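Tavares procura participantes para estudo sobre sono e trabalho por turnos
Inscrições abertas até ao fim de agosto
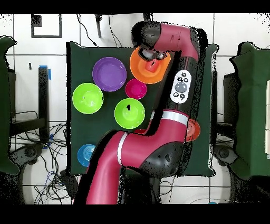

Quem pode participar no estudo?
Pessoas entre os 25 e os 59 anos que trabalhem em turnos rotativos ou noturnos há pelo menos um ano, com o mesmo empregador ou não, e que residam a menos de uma hora do centro de Tavares.

O centro de estudos Tavares está a recrutar 88 participantes para a segunda fase do projeto Preso, dedicado aos hábitos de sono de quem trabalha fora do horário habitual. A primeira fase consistiu num questionário em linha, a que responderam 1.301 pessoas. Quem respondeu a esse questionário pode candidatar-se agora, mas não tem prioridade sobre os restantes candidatos.

Interessam-nos em particular trabalhadores da saúde, da indústria alimentar, dos transportes, da segurança e da limpeza. Outras profissões são aceites desde que o horário inclua pelo menos quatro noites por mês. Considera-se noite qualquer turno com três ou mais horas entre a meia-noite e as seis da manhã.

O que se pede aos participantes

A participação dura 3 semanas. Durante esse período, cada pessoa preenche um diário de sono ao acordar e outro antes de se deitar, em papel ou no telemóvel, conforme preferir. O preenchimento demora poucos minutos. Na segunda semana é usada uma pulseira de registo de atividade, que só se tira para o banho e nos locais de trabalho onde as regras de higiene não permitam usá-la. Nesses casos basta anotar no diário a hora a que foi retirada e a hora a que voltou a ser posta.

Há duas visitas ao centro. A primeira serve para assinar o consentimento, responder a uma entrevista inicial e receber o material. A segunda, no final, inclui a devolução da pulseira e uma conversa sobre as refeições, o transporte para o trabalho e a organização da casa nos dias de folga. Cada visita demora entre uma hora e uma hora e meia. As marcações são feitas de acordo com a escala de cada participante e há vagas de manhã cedo para quem sai do turno da noite.

Não se pede a ninguém que altere o horário, a alimentação, o consumo de café ou a medicação. Não há colheitas de sangue.

Quem não pode participar

Não podem inscrever-se pessoas com diagnóstico de apneia do sono em tratamento, grávidas, pais ou mães de crianças com menos de seis meses, e quem tenha férias marcadas para o período da recolha. Quem tiver viajado para um país com mais de duas horas de diferença horária deve esperar 15 dias depois do regresso. Em caso de dúvida, o melhor é indicar a situação no formulário. A equipa responde a todos os pedidos.

Compensação

Cada participante recebe 59 euros no final da segunda visita, por transferência bancária, mediante entrega da pulseira e dos diários. As deslocações em transporte público são pagas à parte, contra apresentação dos bilhetes. Para quem vem de carro há estacionamento gratuito no parque Sullier, com entrada pela rua das traseiras; o talão deve ser validado na receção. Quem desistir depois da primeira semana recebe metade do valor e não tem de justificar a desistência.

Dados pessoais

Os diários são identificados apenas por um código. A lista que liga os códigos aos nomes fica guardada no centro e é destruída quando terminar a análise. Nenhuma informação individual é comunicada a empregadores, seguradoras ou médicos do trabalho, mesmo que a pessoa tenha sabido do estudo através da empresa. A análise estatística é feita em conjunto com o gabinete Wedcombe, que recebe só os ficheiros já codificados. Os participantes que o desejarem recebem por correio eletrónico um resumo dos seus próprios registos e, mais tarde, o relatório geral.

Como fazer a inscrição

O formulário está disponível na página do projeto e na receção do centro. Devem ser indicados nome, idade, profissão, contacto telefónico e a escala das próximas quatro semanas, mesmo que provisória. Quem não tiver a escala disponível pode enviá-la depois. Segue-se uma chamada curta para confirmar as condições de participação. Se não atender à primeira, tentamos de novo noutro horário; convém escrever no formulário as horas em que costuma estar a dormir.

Responsável pelo recrutamento: Annunziata Monti
Local das visitas: centro Tavares, piso 1, receção do projeto Preso
Línguas: português e italiano
Anúncio publicado em 2 de agosto de 2023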